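How to get fold lines out of a sheer printed cloth?

Asked by Dagmar Kratochvíl, Wed 12 April

I bought a thin cloth with citrus print and it came folded very small. The creases stay also after washing. Can I iron it, or will the print be damaged?

2 answers

Tulta
Iron on the lowest heat, from the back side, with a cotton towel between. First test one corner – the hem is best. Mine has a similar print and I keep it bunched like this until ironing day:

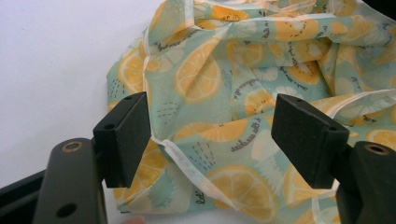 My citrus cloth, with the "& the sunshine" writing

Beneš
just hang it in bathroom when you shower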